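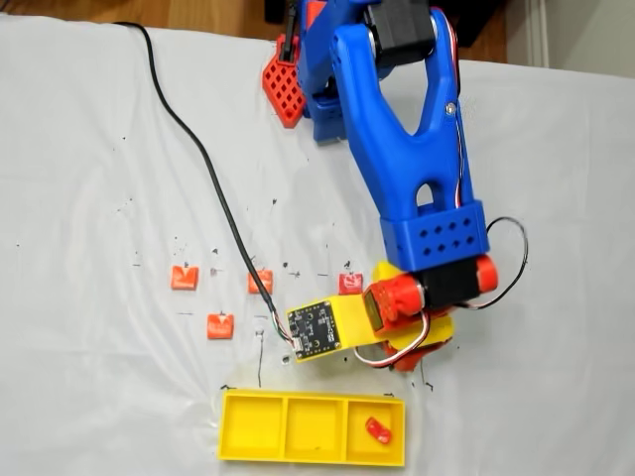 317

CHAPTER 7
Divided Trays and the Covered Work Surface

7.1 Scope
7.2 Terms used in this chapter
7.3 The cloth
7.4 The tray
7.5 Loose pieces and their starting positions
7.6 Exercises

7.1 Scope

Chapter 6 dealt with fixed storage: shelves, drawers and wall bins. This chapter deals with sorting done on a table, where the container is small enough to be moved with one hand and the pieces to be sorted lie in the open beside it. The opening photograph shows a small case of the kind treated in Sections 7.4 and 7.5, with four orange-red blocks and a yellow tray of three compartments on a white cloth. Larger layouts follow the same rules and are taken up in Chapter 8.

The reader should already know how to measure a work surface and how to record a layout on a grid sheet. Both are covered in Chapter 2.

7.2 Terms used in this chapter

Piece. Any single object that is to be placed in a tray.

Compartment. A space in a tray bounded by walls on all sides and open at the top.

Field. The part of the work surface on which pieces may lie before sorting. The tray stands outside the field or at its edge.

Clearance. The shortest distance between a piece and the nearest tray wall or neighboring piece.

Stray. A piece that has left the field without entering a compartment. A piece resting on top of a wall is counted as a stray until it is moved.

7.3 The cloth

A cloth serves three purposes on a sorting table. It deadens sound, it slows a dropped piece, and it gives an even background. White is preferred for strongly colored pieces. For pale pieces, a dark gray cloth is used, and the color is written on the grid sheet.

The cloth should be large enough to hold both the field and the tray, with a margin on every side. Folds are pressed out before the tray is set down. A ridge under the tray tilts it, and small pieces then collect against one wall.

Tapley's table trials, in which 3,000 placements were made on bare and covered tops, are summarized in Table 7.1. Most of the strays on the bare top came from pieces that bounced at first contact. On the covered top they came mainly from pieces released over a wall.

7.4 The tray

Trays are described by the number of compartments, then by color, then by outside length in millimeters. A tray listed as "3, yellow, 300" has three compartments and is 300 mm long.

Compartment width is chosen from the largest piece. The usual allowance is twice the longest side of that piece. Vídalín recommends a wider allowance where pieces are placed with tongs, and her figures are given in Appendix B.

Low walls make a compartment easier to enter but retain pieces poorly when the tray is carried. If the tray will be moved during the task, walls should stand at least as high as the pieces.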